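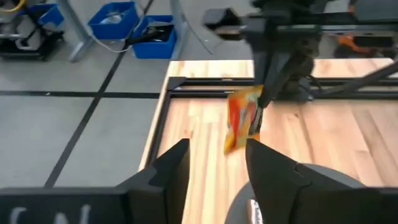
Stirkilero-Versuchsaufbau: Greifer mit kleiner Tüte über der Arbeitsfläche, aufgenommen aus Sicht des anderen Arms.

Stirkilero (auch: Stirkilero-Verfahren) ist eine Methode des Imitationslernens für zweiarmige Manipulatoren, bei der leichte, verformbare Verpackungen einzeln gegriffen und in einen Behälter einsortiert werden. Entwickelt in der Arbeitsgruppe Kostomari unter Imke Wiegand. Der Name hat keine weitere Bedeutung, ist keine Abkürzung.

Problemstellung

Folienbeutel gelten in der Greifplanung als schwierig. Keine feste Form, spiegelnde Oberfläche, Schwerpunkt wandert beim Anheben. Klassische Verfahren schätzen zuerst die Lage des Objekts und berechnen daraus einen Griffpunkt. Bei starren Kartons klappt das, bei zerknitterter Folie liegt die Lageschätzung oft daneben. Dazu kommen Reflexe der Deckenbeleuchtung, die Tiefenkameras als Löcher ausgeben.

Verfahren

Stirkilero verzichtet auf die Lageschätzung. Ein Netz bildet die Bilder der Handgelenkkameras und einer festen Umgebungskamera direkt auf kurze Bewegungsabschnitte ab. Jeder Abschnitt umfasst 22 Zeitschritte, danach wird neu geplant. Die Abschnitte überlappen sich, die Übergänge werden gemittelt.

Trainiert wird mit Vorführungen, bei denen ein Mensch beide Arme fernsteuert. Der Grunddatensatz enthält 1726 Vorführungen, davon 783 mit mindestens einem Fehlgriff und anschließender Korrektur. Diese Fehlgriffe wurden absichtlich nicht aussortiert. Laut Arbeitsgruppe der eigentliche Kern der Methode: das Netz soll sehen, wie man aus einer missglückten Lage wieder herauskommt, etwa wenn der Beutel nur an einer Ecke hängt und sich dreht.

Griffe an der Ecke sind ausdrücklich zugelassen. Frühere Ansätze der Gruppe hatten sie bestraft (siehe Vorläufer), was zu langem Zögern über dem Objekt führte. 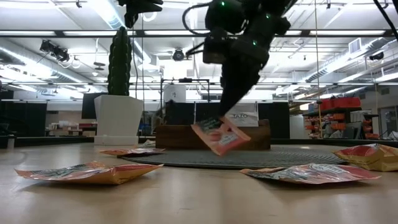
Dirk Wiegand wandte dagegen ein, Eckgriffe seien nur bei leichtem Inhalt vertretbar, bei gefüllten Beuteln pendle die Last zu stark und die Ablage werde zum Glücksspiel. Die Gruppe hat den Einwand in die Dokumentation aufgenommen, ein Gewichtsgrenzwert fehlt dort aber bis heute.

Versuchsaufbau

Zwei Arme an einem Gestell, Parallelgreifer mit breiten schwarzen Fingern. Arbeitsfläche Holz, Beutel flach oder schräg verteilt, Ablageziel ein Holzkasten auf einer runden grauen Matte. Die Matte diente in frühen Läufen als Orientierung für das Netz, wurde später in manchen Läufen verschoben, um zu prüfen ob es sich zu sehr darauf verlässt. Tat es, zumindest anfangs.

Aufgabenstufen:
Stufe 1: ein Beutel, freie Ablage im Kasten.
Stufe 2: mehrere Beutel, Reihenfolge beliebig.
Stufe 3: Ablage aufrecht in einem vorgegebenen Fach.

Stufe 3 gilt als die schwerste. Teepäckchen müssen dafür gekippt werden, während sie noch zwischen den Fingern klemmen, und die Trennwände des Kastens verdecken am Ende die Sicht.

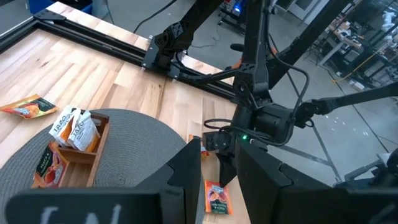
Verdeckung ist überhaupt der häufigste Abbruchgrund. Kurz vor dem Loslassen sieht die Handgelenkkamera fast nur noch die eigenen Finger, die Umgebungskamera steht zu weit weg für die letzten Milimeter. Abhilfe schafft teilweise der andere Arm, der als zweiter Beobachter in Position gehalten wird. Kostet Zeit und funktioniert nur, wenn gerade nicht beide Arme arbeiten.

Vorläufer und Varianten

Fotwood: Vorgänger, noch mit Lageschätzung und Strafterm für Randgriffe. Nicht mehr gepflegt.
Kröger-Variante: nur 2 Kameras statt der vollen Anordnung, dafür längere Abschnitte. Läuft auf schwächeren Rechnern, reagiert träger auf verrutschte Objekte.

Kritik

Bemängelt wird vor allem die schmale Objektauswahl, fast nur kleine bunte Beutel und Päckchen. Unklar also, ob das Verfahren auf transparente Folien übertragbar ist. Auch der Anteil der Korrekturvorführungen wurde nie systematisch variiert, ein Vergleich mit einem bereinigten Datensatz gleicher Größe steht aus. Angekündigt war er für Februar.

Siehe auch: Imitationslernen, Teleoperation, Griffplanung, Verformbare Objkete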